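Skornondale Sewing and Alterations School
About Us

Posted 12/01/2019 by the School Office

We use cookies to remember your settings and to see which pages are read. By staying on this site you accept this. OK | Read more

Skornondale Sewing and Alterations School teaches adults to sew, mend and alter clothes and household textiles. We are a small school with two classrooms, a cutting room and an office, all on the ground floor of the former Graker shirt works on Skirgate. We have been in the building for 22 years. Before that the school ran in the evenings out of a rented church hall, where the machines had to be carried up from the cellar before each class and carried back down after it.

The school was started by three women who had worked on the line at Graker and lost their jobs when the works closed. They knew how to set a collar and sew a flat-felled seam at speed, and people kept asking them to show how it was done. The first course was shirt making. It is still on the schedule, and the pattern we hand out is based on the one they drew, with the sizing corrected twice.

What we teach

Most students begin with Basics, which runs for ten evenings. You learn to thread and clean a machine, wind a bobbin, sew straight and curved seams, put in a zipper and finish an edge. By the end you will have made a drawstring bag, a cushion cover and a simple skirt or apron. No experience is needed and you do not have to own a machine.

After Basics there are three directions. Garments covers shirts, skirts, pants and unlined jackets. Alterations covers hems, waistbands, linings, taking in and letting out, and replacing zippers in coats and jeans. Home Textiles covers curtains, table linens, chair pads and simple upholstery. You can take them in any order. Students who come to us with a good deal of sewing behind them may skip Basics after a short check, where we ask you to put in a zipper and turn a hem.

We also run a certificate in Alterations for people who want to do the work for pay. The certificate takes 166 hours of class time, spread over two terms, and includes pricing, taking measurements from a customer, and writing up a work ticket. Graduates have gone on to dry cleaners, bridal shops and theater wardrobes, and several have opened shops of their own. We do not place students in jobs, but employers do call us, and we put their notices on the board by the office.

How classes work

Each class has one instructor and no more than twelve students. Everyone has a machine for the full session. Our classroom machines are plain mechanical models that do straight stitch, zigzag and a buttonhole. We also have four overlockers and two industrial straight stitch machines, which are used from the second course on.

Thread, needles, pins and pattern paper are included in the fee. Fabric is not. Many students buy from Liapis, the fabric store across the street, which gives our students a discount on cut lengths if they show a class card. You are free to buy elsewhere or bring what you have at home. Old sheets are fine for practice. Please wash new cotton before you bring it in, as most of it will shrink.

If you miss a class you can make it up with another group in the same week when there is room. Call the office to arrange this. Fees are not refunded after the second class, but they can be moved to a later term. The school is closed through August, when the machines are serviced and the floors are done.

The mending table

Once a month we open the cutting room to anyone in Skornondale who has something to repair. There is no charge. Instructors and senior students help with torn seams, lost buttons, worn elbows and broken zippers. We ask that items be clean. Over the past year 71 households used the table, and more than 700 pieces went home mended. We cannot take leather, wetsuits or tents.
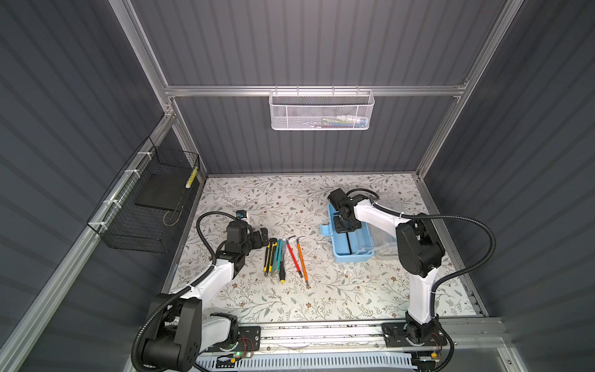 Home Textiles Department

The department was set up when enough people were asking for curtains that it no longer made sense to teach them as part of Garments. It now has its own classroom, with wide tables for long lengths and a rail for hanging curtains to check the drop. Courses run in the afternoon and evening. The tablecloth course is the shortest we offer, at three sessions, and covers measuring for overhang, mitered corners and matching a printed pattern across a seam. Placemats and napkins are taught in the same course if time allows.

For curtains, bring the width of the window, the width of the rod and the distance from the rod to the sill or floor, all in inches. Bring these to the first class. We work out the fabric together and you buy it before the second.

Contact and registration

The office is open weekday mornings and on evenings when there are classes. Registration can be done in person or by phone. New terms start in September, January and April, and Basics usually fills first. The entrance is on the courtyard side of the building, through the gate next to the loading dock. There is a ramp, and parking in the courtyard after five.

Sign up for our newsletter to get course dates by email. You can unsubscribe at any time.

Share this page | 4 shares | 0 comments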